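Eltby Kitchens – Frequently Asked Questions

Last updated 12/08/2020

Do you sell to homeowners or only to the trade?
Both. Trade customers need an account, which Mitra Pakzad in the office can set up. Homeowners can order in the showroom or by phone.

What is the difference between Nullska and Poltora?
Nullska is our flat-door range and comes in painted finishes only. Poltora has a framed door and can be ordered painted or unpainted. The cabinet boxes are the same, so you can change doors later without replacing the whole kitchen.

Can I order doors without the cabinets?
Yes, for both ranges. Send us the height and width of each door and the position of the hinge holes, measured from the top edge.

Do you supply appliances?
No. We build tall housings for ovens and microwaves, but you buy the appliances yourself from any store. Please have the model numbers before you sign off on the drawings. Cutout sizes differ between makers, and we can't change a housing once it has been cut.

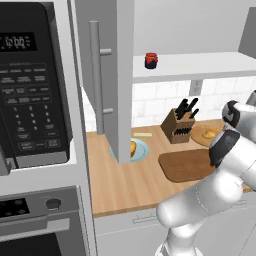

Filler strips and end panels are quoted separately. If your walls are out of square, ask for the wider filler and have your installer trim it on site.

How long does an order take?
Painted doors take 4 weeks from the date you approve the drawings. Unpainted doors take two. Orders approved in December are counted from the first working day of the new year.

Will you come and measure?
Tshepo Engelbrecht does all of our measuring visits. The visit is free if you go on to order. Old cabinets can stay in place, but please clear the countertops.

Can I return a cabinet?
Stock sizes, yes, if they are still in the packaging. Anything made to your own sizes can't be returned unless it is faulty.

A door arrived damaged. What now?
Call extension 622 and keep the packaging. Don't fit the door – once it has been drilled or hung we have to treat it as accepted.

How do I clean painted doors?
Use a soft cloth and warm water with a little dish soap, then dry them. No scouring pads, bleach or steam cleaners.

Do you still carry Ranjbar handles?
Only what is left in the showroom. We no longer order them in.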